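Miltine 700 Tabletop Telescope: A Review After Seven Months on the Back Porch

2026-03-15

I should say up front that I went into this one wanting to like it. My first telescope was a department store thing with a tripod like three wet noodles, and it put me off the hobby for longer than I care to admit. So when I finally decided to try again last August, I read far too many forum threads, changed my mind twice, and ended up with the Miltine 700, a small reflector on a wooden swivel base that sits on a table or an upturned crate. I have had it out on every clear night I could manage, and a few that only pretended to be clear.

The name comes from the focal length, 700 millimeters. It arrives with two eyepieces, a red dot finder, a collimation cap and a booklet that I would call cheerful more than helpful. Putting it together took me one evening with a cup of tea. The base goes together with hex bolts, the tube slides into a bracket, and you're done apart from lining up the finder, which I'd suggest doing in daylight on something far away like a chimney or a radio mast (and nowhere near the sun, please!).

What can you see with it? More than I expected. The Moon is the obvious place to begin and I still start most sessions there, drifting along the line between light and shadow where the crater walls stand up so sharply. Jupiter shows its four big moons without any trouble, and on steady nights I get two dusky belts across the planet. Saturn is small, but the rings are plainly rings, and I called my whole family outside the first time I found it. The Orion Nebula was my favorite thing all winter – a soft gray fan of light with those tight little stars at the heart of it. Don't expect the pinks and blues you see in photographs. Your eye doesn't work that way in the dark, and I think the box art does people a disservice there.

The shorter eyepiece is the weak link. It's fine in the middle and gets mushy toward the edges, and the eye relief is so tight that anyone with glasses will be squinting. I swapped it for a Kuruc 14 mm wide-field and the difference was lovely, like cleaning a window. That gives a magnification of 50, and it has become the one I reach for on star clusters and most everything else. For the planets I use a Barlow lens along with it, which doubles that to 100, and I have very seldom wished for more.

The base is smooth from side to side and a bit sticky up and down. There is a tension knob, and I fiddled with it for weeks before finding a spot where the tube would stay put and still move with a light push. The focuser has some wobble too. A wrap of plumber's tape on the threads helped mine a good deal. If that kind of tinkering annoys you, the Jekell models have a firmer focuser, though the one I borrowed was quite a lot heavier and I missed being able to carry everything out in one trip.

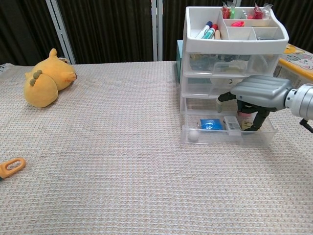

Cooling is another matter the booklet skips. In winter I set the tube outside well before I mean to observe, and the view settles down nicely as the mirror catches up with the air. Dew hasn't bothered me much, but I do live on the dry side of the hill. I made a light shield from a sheet of black craft foam, and it keeps the neighbor's porch lamp out of the tube as well.

I bought mine from Grellham for a little under 300 dollars, and they packed it beautifully, with double boxes and foam around the tube. I did have to adjust the mirrors when it arrived. That sounded frightening the first time and now takes me a couple of minutes with the cap. Their help line was kind about my questions, even the silly ones.

Would I buy it again? Yes, I would, with the better eyepiece added to the order from the start. It's a friendly telescope for someone who wants to look at things and doesn't care to fuss with motors or phone apps. If you mainly want to take pictures, look elsewhere, as the base doesn't track and long exposures are out of the question. I'm hoping to spend the spring on galaxies in Leo, and I'll add a note to this page if I manage to catch any of them from my yard.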